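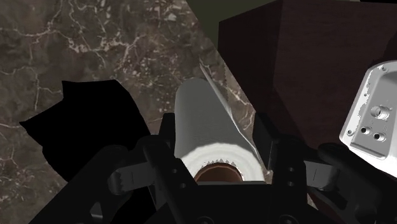 **How much gripper can a student team buy with a small budget?**

Enough for one decent two-finger gripper and a set of spare fingertips, if most of the testing is done in simulation first.

## Where the money went

Our team started in July with $339 and a very long wish list. We wanted a gripper, a camera, a better power supply, and a box of household items to pick up. Once shipping was added in, the list came to way more than we had, so we sat down and made a real plan (which ended up being one of the best parts of the project!).

We compared three grippers. The Stenar was the cheapest but had no spare parts for sale. The Stougaard looked great on paper, and we loved it, but it would have eaten the whole budget on its own. The Briltell cost us $300 with its cable and mounting plate, and the shop sold fingertips separately, so that's the one we picked.

| Item | Cost |
|---|---|
| Briltell gripper, cable, mounting plate | $300 |
| Spare fingertips | $27 |
| Left over | $12 |

The camera had to wait. We borrowed one from the electronics lab and put our own on the list for next year, at $55.

## Simulate first, then shop

Before ordering anything, we set up grasping tests in Kustetti, the simulator our department already has. A roll of paper towels is a super useful test object: it's thick, so it tells you right away if you need a wider opening between the fingers. We had been looking at a narrow gripper to save money, and trying the roll on screen made us drop that idea.

The simulator doesn't settle everything. Real paper squashes, and our model roll is much stiffer than that. We also had to guess at friction, so we kept money aside for the fingertips instead of spending it all on the gripper.

## What we'd change

- Ask for shipping costs in the first email. We lost a week redoing the table.
- Check the connector before picking a cable. Two of the sellers use different plugs.
- Write down who approved each purchase, and keep the receipts in one folder.
- Put the camera request in early, so it can come out of the lab's shared equipment money.

The order went in on 8/16/18. Next up is mounting the gripper and running the same grasps on the real arm, and we can't wait to get started!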